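Start | Märkte | Beratung | FAQ | Kontakt

Häufige Fragen zum Markteintritt in Südostasien

Brauche ich einen lokalen Partner?
Das hängt von der Branche ab. Im Handel arbeiten die meisten unserer Kunden in den ersten Jahren mit einem Vertriebspartner und gründen erst später eine eigene Gesellschaft.

Was kostet die Erstprüfung?
3690 Euro netto, zahlbar nach Übergabe des Berichts. Reisekosten sind nicht enthalten.

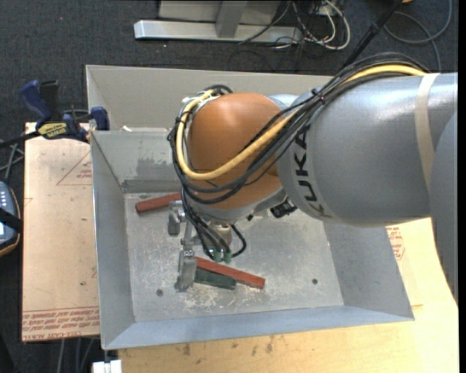
KUKA-Roboterarm über einem Metallbehälter

Wie lange dauert sie?
In der Regel 23 Arbeitstage. Fehlen Unterlagen – meist die Gesellschafterliste –, verlängert sich die Frist entsprechend.

Wer ist mein Ansprechpartner?
Heiðrún Kragh für Indonesien und Vietnam, Kaj Hafstein für alle übrigen Länder.

Kontakt: Losbridge Außenhandelsberatung | Impressum | Nach oben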